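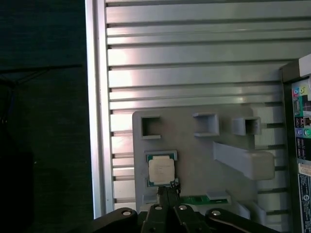

How long should we leave a crack gauge on a wall before deciding whether the footing needs work?

Through one full wet season and one full dry season if the owner can stand it, and if they can't, at least until the spring rain has soaked in and we have readings on both sides of it.

September, Furnival house, morning

I'm writing that out at the top because Dean asked me again on the drive over and I gave him a muddled answer, and I'd like the next person who opens this notebook to get the tidy one. The owner here would dearly love us to start digging next week (she has been living with a bedroom door that won't latch, so I do feel for her), but I don't think we know enough yet.

Went around the outside first with Freya. The stepped crack on the northeast corner is still the main one. It starts under the bathroom window and works its way down through the mortar to the vent brick, wider at the top than the bottom, so my money is on the corner going down and not the middle coming up. Gauge 6 is the one straddling it. The pencil line from the last visit is still readable, bless whoever pressed so hard, and the new reading sits a hair past it. I'm not going to build a theory on a hair.

The hand auger hole by the downpipe was more interesting than all the gauges put together! Fill and bits of old brick to begin with, then brown clay, stiff enough that Freya and I had to take turns on the handle, and then at 951 mm it went soft and gray quite suddenly and came up sticking to everything. The hole on the far side of the house stayed stiff all the way. Bottom of the old strip footing by the downpipe is at 324 mm, and that's shallow for this clay even with a sound drain beside it. I want the drain tested before we price a single pad.

Waldemar's view, when I phoned him at lunch, is that we'll find the joint under the path has pulled apart and that half the trouble will settle itself once it's fixed. He may well be right. He also said to check for roots, as there's a big old pepper tree over the fence, and I'd walked straight past it.

Afternoon, back at the shop

Moisture samples bagged and in the oven, tray 31. Beryl, the two without lids are mine, sorry, please leave them where they are.

Started sketching pads for the corner in case we need them, and stopped after the second one. The spacing depends on what's under the bathroom slab, and the old drawings don't show it.

To do: ring the plumber about a pressure test on the drain. Ask the neighbor about the tree. Yvonne to send the owner a short note on watering the garden evenly and keeping the hose off that corner. Dry weights first thing tomorrow, before the oven gets used for anything else.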